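Forum Maison & Bricolage > Linge et textiles > Entretien

Plaid clair qui bouloche et qui peluche partout, je le lave comment ?

Posté par magesa_deco — 19 août 2019 — 1268 vues

Bonjour à tous,

Je vais faire vite je suis au boulot. J'ai acheté un grand plaid blanc cassé, marque Halitz, au magasin de Haren. Pas d'étiquette de composition, enfin si mais coupée à moitié par le vendeur en enlevant l'antivol. On lit « poly » et après plus rien. Donc polyester, polyamide, aucune idée.

Problème : il perd ses poils. Canapé gris foncé, vous imaginez. Pantalons noirs pareil. Je l'ai secoué dehors trois fois, aspiré, rien à faire, il en reste toujours. Et en plus il a pris un pli en travers à force de rester plié dans le placard, je voudrais le faire partir sans brûler le tissu.

Mes questions en vrac :
- lavage à 30 ou à froid ?
- sèche-linge oui ou non (j'ai un vieux modèle, pas de programme délicat)
- le pli, vapeur ou fer ?
- et il faut le ranger comment après, parce que là je n'ai plus de place et je pensais au carton

J'ai aussi lu sur un autre forum qu'il fallait le mettre au congélateur une nuit dans un sac avant le premier lavage. Sérieux ou légende ? 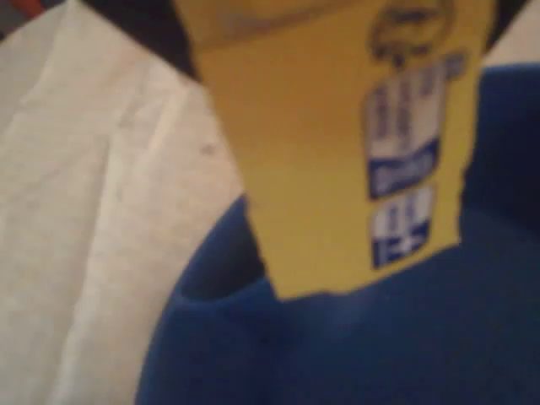
Le tissu blanc avec son pli, à côté du carton jaune

Il fait à peu près la taille d'un lit deux places donc ma machine de 7 kilos le prend mais il est tassé. Merci d'avance, je regarde ce soir.

tolomdale59
Membre confirmé — 2854 messages

Salut,

Alors déjà tassé en machine c'est non. Ça frotte contre lui-même et c'est comme ça que les bouloches arrivent. Si t'as une laverie pas loin, prends la grosse machine, ça coûte quelques euros et tu seras tranquille.

Lavage : froid ou 30 maxi, programme laine ou synthétique, essorage bas. Moins ça tourne vite mieux c'est. Lessive liquide, pas de poudre, la poudre se dissout mal à froid et tu retrouves des traces blanches (sur du blanc on s'en fiche un peu, mais ça rend le tissu rêche). Surtout PAS d'adoucissant. Tout le monde en met sur les plaids et c'est l'erreur, ça dépose un film, les fibres se collent, au bout de quelques lavages il est tout plat. Un demi verre de vinaigre blanc dans le bac à la place. L'odeur part au séchage.

Lave-le tout seul. Vraiment seul. J'ai lavé le mien avec des serviettes éponge une fois, j'ai passé la soirée à enlever les peluches à la main, plus jamais.

Pour les poils qui tombent : sur du neuf c'est courant, il reste des fibres coupées de la fabrication. Deux ou trois lavages et ça se calme. Si au bout du cinquième il peluche encore autant, c'est de la mauvaise qualité et là pas de miracle, tu le mets dans la chambre d'amis.

Sèche-linge : si ton modèle chauffe fort, évite. Les fibres synthétiques fondent un petit peu au bout et le tissu devient rugueux, et ça c'est définitif, ça se rattrape pas. Par contre dix minutes à l'air FROID, sans chauffage, ça aspire énormément de peluches, le filtre sera plein. Vide-le à mi-parcours. Si pas de position froide, séchage à plat ou sur deux fils écartés pour pas refaire une marque au milieu.

Le pli : vapeur, à distance, sans toucher. Tu suspends le plaid dans la salle de bain pendant la douche, tu lisses avec la main, tu laisses sécher comme ça. Le fer posé direct sur du poilu synthétique — non, ça lustre et tu auras une trace brillante en forme de semelle. Si vraiment il résiste, fer au minimum, pattemouille humide, sur l'envers, et essai dans un coin avant.

Le congélateur je connais pour les pulls angora. Sur un plaid de cette taille bon courage pour le faire rentrer entre les petits pois.

haren_brico
Nouveau membre — 7 messages

Moi je mets tout au sèche linge et j'ai jamais eu de soucis. Faut pas se prendre la tête.

linge_et_cie
Membre — 300 messages

Bonjour,

D'accord avec tolomdale59 sur presque tout, sauf le vinaigre à chaque lavage. De temps en temps ok, mais à la longue c'est pas terrible pour les joints de certaines machines. Une fois sur trois suffit.

Pour le rangement, vu que personne n'a répondu : le carton, bof pour du long terme. Ça prend l'humidité, ça peut jaunir le linge blanc au contact, et si c'est stocké au garage ou à la cave tu as vite des petites bêtes. Pour deux semaines aucun problème. Pour tout un été, plutôt une housse en coton ou même une vieille taie d'oreiller propre, grande taille. Et bien SEC avant de ranger, attends une journée de plus si tu as un doute.

Pas de sac sous vide non plus, ça écrase le poil et tu vas te retrouver avec dix plis à la place d'un. Le mieux c'est roulé. Tu le plies en deux dans la longueur et tu roules sans serrer. Aucune marque.

Pour le canapé : gant en caoutchouc légèrement humide, tu frottes toujours dans le même sens, les poils font des boudins et tu ramasses. Marche mieux que le rouleau adhésif et ça coûte rien. Sur les pantalons pareil.

Et pour l'étiquette, retourne au magasin avec le ticket, ils ont normalement la composition sur la fiche produit. Si c'est du polyamide baisse encore la température, ça supporte moins bien le chaud.

magesa_deco
Auteur du sujet

Merci !! Laverie demain alors, et pas d'adoucissant (j'en mettais partout, oups). Pour la composition je repasserai au magasin en septembre, là ils sont fermés pour congés. Le coup du gant j'ai essayé tout de suite sur un coussin, ça en enlève des tonnes.

Je garde le carton juste le temps du déménagement et après je roule.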